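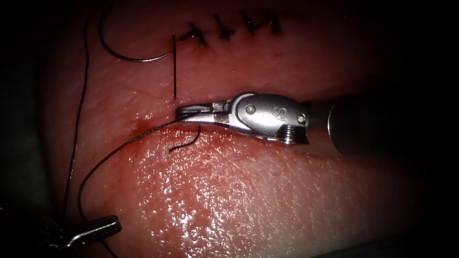 手術ロボット特論 第8回 配布資料
縫合の自動化:認識・計画・制御のどこまでを信じるか

今回は縫合サブタスクのソフトウェアを扱う。論文の題名に「自律縫合」とあったら、まず何が自律なのかを本文から抜き出すこと。針の受け渡しだけを指すこともあれば、刺入点を人がクリックしたあとの軌道再生を指すこともある。

1. 認識
針の姿勢推定は、円弧を楕円として当てはめる古典的手法でも、針全体が見えていればそこそこ動く。問題は見えていないときである。細い金属の弧は途中で視野や組織に隠れるし、濡れた組織の鏡面反射は針や把持部の光沢と輝度が近い。Ezzatの前処理は飽和画素を捨てるだけなので、反射の多い領域では縫合糸のエッジまで一緒に消える。
糸はさらに厄介で、暗い糸が暗い背景に入るとセグメンテーションが切れる。切れた区間をスプラインでつなぐのは推定であって観測ではない。結果図に滑らかな曲線が描いてあったら、どこが補間かを疑ってほしい。
結紮済みの糸の短い端と、いま操作している糸の区別も未解決に近い。Clateoのラベルは両者を同じ「糸」クラスにまとめている。この定義でIoUが高くても、把持点の選択には使えない。

2. 計画
多くの計画器は針を剛体、刺入経路を円弧、組織を静止と仮定する。3番目の仮定が最初に壊れる。創縁は器具が触れただけで動くので、刺入前に計算した出口点は刺入後には別の場所にある。
Graltlowは状態機械を4状態(把持、刺入、引き抜き、結紮)で組んでいる。読みやすいが、失敗からの遷移がほとんど書かれていない。糸が器具の先端に絡んだ場合、状態はどれになるのか。コードを読むと「引き抜き」のまま時間切れを待つ。これを回復動作と呼ぶのは無理がある。

3. 制御
ワイヤ駆動の器具では、関節エンコーダの値と先端位置は一致しない。手先カメラ校正を丁寧にやっても、この誤差は姿勢に依存して残る。画像ベースのサーボで補正する案はもっともらしいが、補正に使う先端の検出自体が第1節の問題を抱えている。循環していることに注意。
張力も同様で、先端に力センサがない構成では糸の変形から推定するしかない。推定値を閾値処理に使うなら、誤差分布を先に示すべきである。

4. 評価の読み方
Skeveroの学習データは900試行、うち組織の種類は8。数だけ見れば立派だが、訓練と評価の分割が試行単位なので、同じ組織片が両方に入りうる。組織片単位で分け直した数字は報告されていない。シミュレータで2000回成功したという記述も、接触モデルが書かれていなければ私は証拠として扱わない。
人の介入回数も必ず探すこと。「完遂率」に介入後の成功を含めている論文がある。

演習(次回までに提出)
・Graltlowの状態遷移図に、糸の絡みと針の滑りを検出する遷移を追加せよ。検出に使う信号を明記すること。
・Ezzatの飽和除去を外した場合と入れた場合で、糸の検出漏れがどう変わるかを比較せよ。平均値だけの報告は受け付けない。
・各自が選んだ論文1本について、補間や手動入力に頼っている箇所を列挙せよ。

質問は講義後に受け付ける。成功例の動画だけを根拠にした反論には、失敗例の動画も添えること。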